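# Drindinis bench arm kit

The Drindinis is a small tabletop arm for people who want to build one themselves, at home or in a shared shop. It comes as a box of parts, a wiring set and a printed build book. You supply the table, a laptop and a set of hex keys.

The kit is packed by Lundport. The design started with Annick Girard and Garnet Beaulieu, and Évan Brunet wrote the control software.

## What's in the box

- Arm segments, joints and screws, bagged by build step
- Two-finger gripper
- Wiring set, labeled at both ends
- Power supply with an inline stop switch
- Build book, 334 pages

Foam blocks aren't included. Any set of soft lettered cubes from a toy store will do. They are light, they grip well, and they don't hurt anything when they get dropped.

## Specifications

| | |
|---|---|
| Reach | 350 mm |
| Gripper | two fingers, parallel |
| Log file | last 1000 moves |
| Software | Carrier 10 |

## Building it

Plan on two weekends. The base and shoulder go together quickly. The wrist is slower -- the cable has to be fed through before the last cover goes on, and if you forget, you take the wrist apart again. Steps with a gray bar in the margin are easier with a second person.

Clamp the base to a table that doesn't wobble. Leave slack in the cable on the upper arm and check it through the full range by hand before you turn on power.

## First stacking job

Chapter 9 of the build book covers stacking one block on another. Start with two blocks of different colors. Run the arm at low speed and keep the stop switch where you can reach it.

The blocks don't have to line up. For a first setup, a green block resting on a purple one at a slightly different angle is fine -- fix the rotation later in the wrist settings.

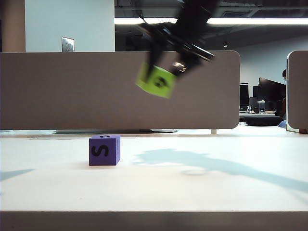
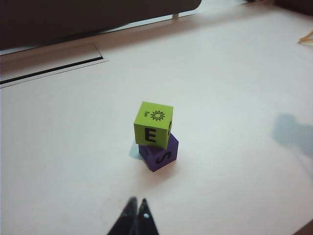 ## Spare parts

Fingertips, joint covers and single cables are sold separately. Write to Chantal Gosselin at Lundport with the part number from the back of the build book. The next batch of wrist covers is due in June.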